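Chapter 5. What a Robot Does All Day

My first robot open day was at Fulthorpe, one wet November, and I went in expecting something like a car plant. I got a kitchen table. Archana Pandey, who ran the visit, handed me a coffee and told me to just watch the grippers for a while — so I did, and I forgot to drink it!

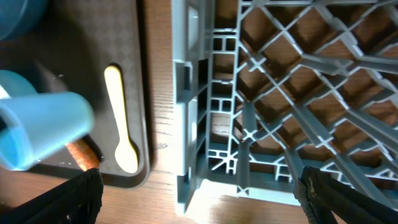
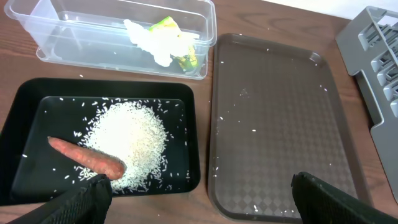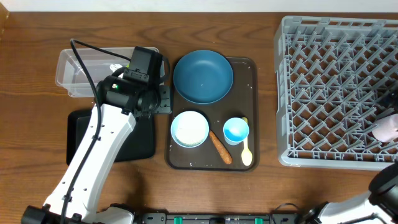
Rice, a carrot and a gray dish rack, from the Fulthorpe visit.

I'd filled 19 pages of my notebook before lunch, mostly questions. How does a machine decide where to grab a thing? How hard should it squeeze? (Archana's answer to both was "read more Vestergaard," so we will, in the second half of this chapter.) Before that, though, we need some plain words for how an arm moves, and we'll start with joints.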